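Shared well pump keeps cycling, who pays to find the cause?

Posted 2022-10-02 in Home & Yard by skotley_lane

We share a well with one neighbor on Skotley Lane. The pump is in my yard and on my electric bill, and they pay me $60 a month toward it. Since June the pump has been kicking on every few minutes, even at night. My pressure tank checks out fine. I think there is a leak on their side, but they say their meter would show it. Do I have to pay for the leak test?

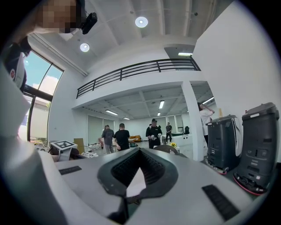

The agreement is old and only says "repairs to be shared." It doesn't mention testing. A company in Prendergast quoted me $203 to come out.

2 replies

mudar_plumbing_fan
Close the valve to their line for an hour when nobody needs water, and tell them first. If the pump stops cycling, the leak is past that valve. If it keeps going, look at your own line or the check valve down in the well. Mine was the check valve, and the part and labor came to $168 total. Write down the times the pump starts before and after you close the valve so you have something to show them.

About the money, I would read "repairs" as including finding the problem, but I'm not a lawyer. The county office in Kullgate will give you a copy of whatever was recorded with the deed. Ours had a second page we had never seen, and it split things differently past the valve.

rustybucket
just split it. we had the same thing and it was a toilet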